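4.2 Where the phone goes at dinner

Of the 400 households that returned a diary, 300 claimed to have a rule about phones at the table. The rules were stern and, on the evidence of the same diaries, mostly decorative. One Prarketti respondent wrote "no phones, ever" on the first page and logged a call from her sister during soup on the second.

We coded each meal by where the phone spent it: on the body, on the table, or in another room. Ratanaporn and Vrettos coded separately and then argued, chiefly over laps. A phone under a napkin was finally counted as on the table, over Vrettos's written objection (Appendix C). Placement on the cloth, within reach of a hand (Figure 3), was the commonest arrangement in both towns.
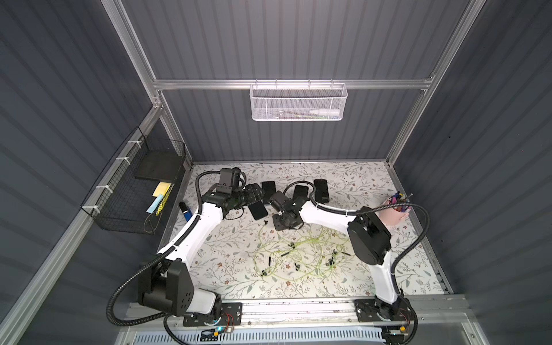 Does a phone that stays silent still change the meal?
Diners in our sample reported shorter conversations when one lay in reach, even on evenings when it never rang, though they tended to blame the company.

Figure 3. A dark, phone-shaped object resting on a patterned tablecloth.

The pair of lines before the caption comes from the leaflet we sent to participants in December, and we keep its wording here. Mansour has pointed out that tired people may both talk less and leave their phones lying about, in which case the phone is innocent. Our diaries cannot settle this. They did ask about sleep, but on a page that 200 households left blank, several of them with gravy on it.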